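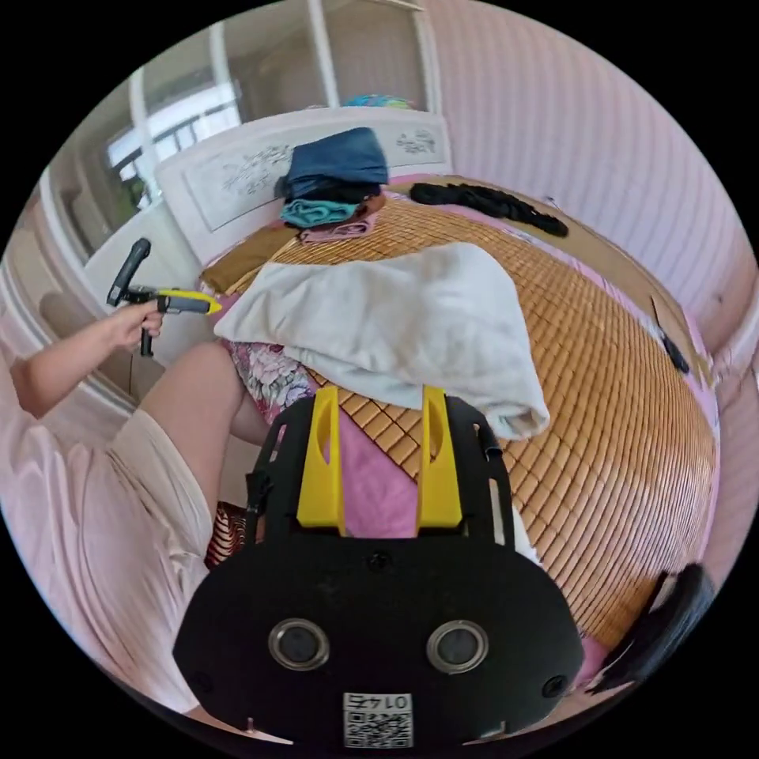

Folding practice on the bamboo mat, left gripper in hand, towel blanket up next.

Yellow fingers on my hand-held gripper stop closing all the way after a while – what am I missing?

Posted in Home Robotics Help, April 8, 2022

Hi all! First post here, so be gentle. I do laundry demos at home with a pair of hand-held grippers (squeeze the handle, the fingers close, the thing records what you did so a robot arm can learn from it later). I work on the bed, mostly towels and T-shirts and whatever came off the line. I've been at it since February and I really enjoy it, or I did until this started.

The trouble is with the one that has 01743 on its label. It's fine when I start. Then somewhere past the first half hour the yellow fingers stop meeting at the tips. I squeeze, I feel the handle go all the way in, and there's a gap left that I could slide a couple of playing cards into. Thick things still get picked up okay. Thin things, like a pillowcase edge or a summer shirt, just slip right out and I end up chasing the same corner over and over. The other gripper has never done this, not once, and I use them for the same stuff.

What makes it worse is that the recordings still show the fingers as fully closed. I uploaded 563 clips to Jalaten (that's the site that checks them) and had a whole batch sent back with a note saying "closed on nothing." Which, fair enough, because that's what happened! But I couldn't tell from the numbers on my screen. According to the software, everything was dandy.

Things I've tried so far. I turned it off and on again. I ran the Doolan calibration, the one where you open and close all the way when it beeps, and that fixed it for maybe ten minutes. I wiped the fingers down with a damp cloth. I swapped hands, which made my folding terrible but didn't change the gap. I also tried squeezing harder and all I got out of that was a sore thumb.

Oh, and once it went the other way. It stayed shut on the hem of a towel and wouldn't let go until I pulled the cloth out by hand. I had my finger pretty close to the tips when it popped open and it gave me a good scare – no blood or anything, but I've been a little nervous with it since.

Is it the spring? The bracket? Me? I'd love to not ship it back if I can help it, since I'm told the wait is long and I only have the 2.

towelduty

Sounds like calibration to me. Mine was off when I got it and I ran the calibration and it was good after that. Make sure you have the latest version. Also try a different cable if you're using a cable.

plainfold_ok

Hey towelduty, I had almost this exact thing last year, right down to the numbers looking perfect while I was dropping socks all over the place. I don't build these, I just use them a lot, so take this as one user talking to another.

First thing, stop calibrating for now. I know that's the advice everybody gets (hi, plainfold) and it does help if the zero point is wrong. But if something is physically moving, calibrating just teaches the software that your gap is the new "closed." So it'll keep telling you all is well, and your clips will keep getting bounced.

What I think is going on is a finger creeping in its bracket. Mine would shift a tiny bit every time I squeezed, and after 100 or so squeezes it had moved enough to leave a gap. You wouldn't see it happen. I only caught it when I put a pencil line across the spot where the yellow finger meets the black bracket, worked for a while, and came back to find that the line didn't match up anymore. Try that on both fingers and both sides. It takes a minute and it'll tell you which one is walking.

If the line moves, power it off, pull the battery if yours comes out, and snug up the fasteners that hold that finger. Snug, not gorilla tight! Those fingers are easy to crack and then you really are shipping it back. Then calibrate, once, and do a paper test: close on a strip of plain printer paper and tug. It should hold. I do that at the start and again every time I get up for coffee.

If the line doesn't move, look for lint. I'm serious. You're working with towels, and fuzz gets into everything. I've pulled a little gray felt sausage out from behind a finger that was thick enough to hold it open. Same fuzz could easily explain the time it stuck shut. A soft dry toothbrush does the job. I'd skip the damp cloth near the moving bits, because wet lint packs down and then it's like papier-mâché in there.

About it popping open near your finger, please don't work the cloth loose while it's on. Switch it off, set it down on the bed, then free the fabric. If it sticks again after you've cleaned it, I'd stop using it and write to support, gap or no gap. Braver swapped mine with no fuss once I told them it had jammed, and it came back a lot sooner than I'd been warned.

And for the clips you already had sent back, don't delete them. I've had some accepted later after I marked them as failed grabs. Your mileage may vary, I was sending mine through Biteven and I don't know how Jalaten handles that.

linthunter

Update from me! Pencil line moved on the left finger and stayed put on the right. Tightened it, calibrated once, and it held paper through a full basket of shirts. I did the toothbrush thing too and wow, that was gross. No sticking so far, but I'm switching it off before I touch anything near the tips now. I'll report back if the line wanders again. Thank you so much, linthunter!

towelduty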